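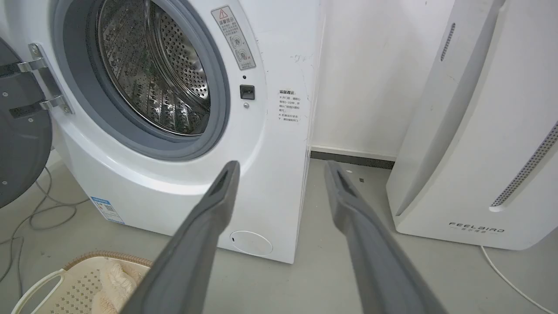
Planico Drum & Gasket Cleaning Tablets

Your washing machine spends its life in warm soapy water and can still smell like a pond. Planico tablets are for that. They are not glamorous, and the tub they come in won't improve your shelf.

What you get

One resealable tub of 50 tablets, net weight 624 g. Unscented. We tried a version called Alpine Morning and the testers asked us to stop.

How to use

Empty the drum. Check again for the sock.
Drop in 2 tablets, straight onto the metal, and leave the detergent drawer alone.
Run the hottest cotton cycle you have, with no prewash.
Wipe the rubber door gasket with an old cloth, getting down into the fold. You may meet coins, hair and a guitar pick.
Leave the door open until everything is dry.

Once a month suits most homes. If you wash dog blankets, or teenagers' sports kit, make it every two weeks.

Fits

Front loaders and top loaders, any brand, with a steel or plastic drum. Not for dishwashers — we sell Vullia for those, and the two don't swap. If your machine's manual forbids cleaning tablets, the manual wins.

Will it fix the noise?

No. Banging on the spin cycle is usually bad leveling or worn shocks. Sheyla Inga on our service desk will talk you through the feet with a spirit level, and she is more patient than the rest of us.

Storage and safety

Keep dry, lid closed, away from children and pets. Irritates eyes. Never mix with bleach or vinegar, whatever your aunt read.

Ordering

Single tubs ship from the Kütt warehouse on weekdays. Laundromats and landlords can order the 400-tablet bucket, which has a handle and weighs what you'd expect. Bucket orders go through Ilze Kairys in trade sales. The old blue tub was discontinued in November; same tablets, worse lid.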